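Wednesday, July 11, 2018
Gripper comparison, folding cell, Brestness bench

Trying the Hagedorn fingers against the Proramdale set on thin white fabric. Both arms get the same fingers each round. Stack stays far left, basket far right. Force limit at 21 N, 16 grasps per set before changing over. White cloth on a white surface is hard on the segmentation, so keep the exposure locked.
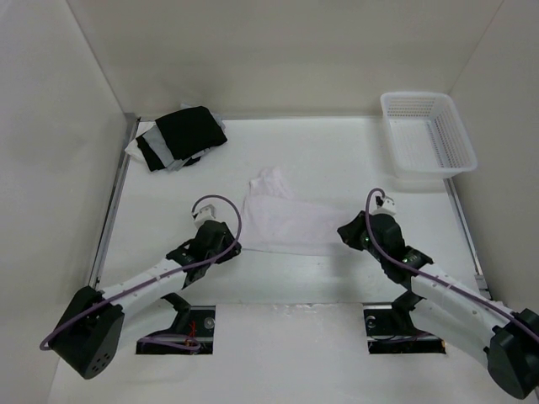 Do both arms need the same force limit?
They should have it for this comparison. Separate limits can wait until one finger set is picked.

Hagedorn tips are narrow and get under an edge well, but they pinch a single layer and let go on the lift. Proramdale tips hold better and drag more. Wrist view is more use than the fixed camera for finding an edge.

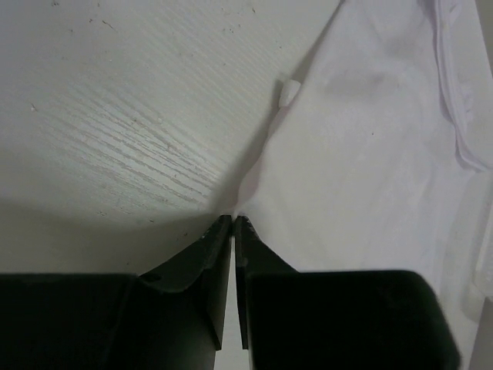 Cernmont controller still lags on close, 74 ms at the default rate. Set it to 200 Hz and rerun both sets. The February offsets are out of date, redo them first.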